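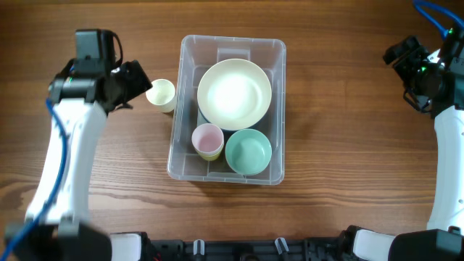

Ourania Gavalas has written to ask whether the household automation program has reached the point where a machine could be left to clear up after a family meal, and whether members should expect to see one on the market soon. In her view, a system that must be supervised saves no labour at all.

The question is a fair one, and the program's present answer is no. Placing cups, bowls and plates in a plastic bin is among the chores now under study at the Prendley workshop. It is ordinary work for a person and remains demanding for a two-armed machine, particularly where cups are nested or a plate rests at a tilt. In the most recent series of 60 attempts, 50 were completed without assistance. Panagiotis Athanasiadis notes that this rate would not be acceptable in any kitchen, and that speed has yet to be assessed.

Shop-floor tasks are somewhat further advanced. Balaskas has reported favourable results with parts sorting, where the items are uniform and the lighting is controlled. Household dishware offers neither condition, and the two programs should not be compared directly.

Work on the dishware task will continue for a further three months. Members wishing to attend a demonstration may register with Lambros Fragkou at the front office by noon on Wednesday. Places are limited, and enclosed footwear is required in the workshop.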